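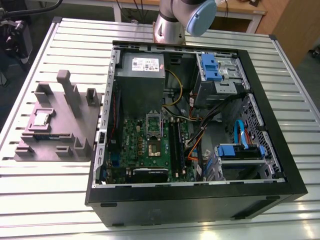 Every few months somebody tells me an old office desktop is "basically free" and all it wants is a better processor and more memory. I have doubts. A thread.

First, the money. Normand Carrier sent me a link to a used tower from Pamden, 80 bucks, "runs great." Runs great doing what? The listing didn't say. It also didn't say which processors the board will take, and that's the one thing I'd want to know before paying.

Then the upgrade kit. Justel sells a chip and a stick of memory together and calls it a "refresh." I priced the same two parts on their own and the bundle cost more. I asked them why. I got a coupon.

People keep saying the swap is easy. Lift the lever, raise the frame, set the chip in with the corner mark lined up, close it. Fine, that part is easy. The guides all stop there, as if the fan and the paste were going to take care of themselves.
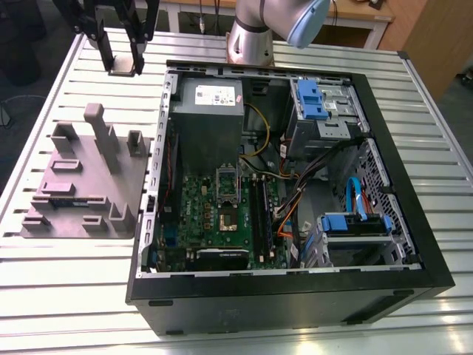 And these big-brand office boxes are their own little world. The power supply might be a standard size or it might not. Same with the plugs on it. Measure before you order anything. I have a Rusov supply in my closet that fits nothing I own.

I do like the blue plastic, I'll give them that. Blue means you can pull on it, more or less. Drives come out without a screwdriver and I have no complaint there.

What I don't buy is the claim that you'll "feel the difference." Compared to what? If the thing still has an old spinning hard drive in it, you could put in the nicest chip the socket takes and still wait on the drive. Change the drive first. See if you even want the rest.

The Tremblay forum says a full upgrade runs some 200 dollars. Nobody over there adds in the tower, the paste, or the second memory stick you buy when the first one is the wrong kind. I've bought the wrong kind 2 times now — same store, too. 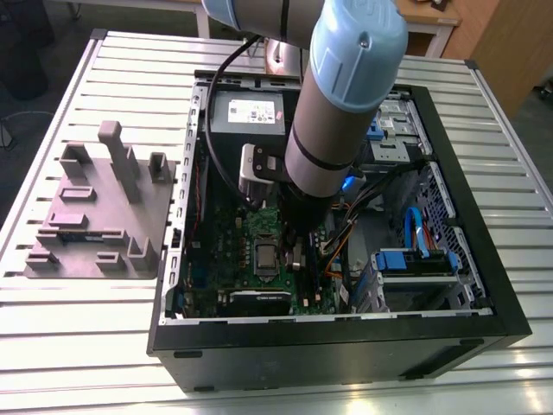 Normand says I'm being unfair, that his has been on for 3 years with a swapped chip and he's never had to open it again. Okay. One machine, used for email. I'd like to hear from someone who does more than that with theirs.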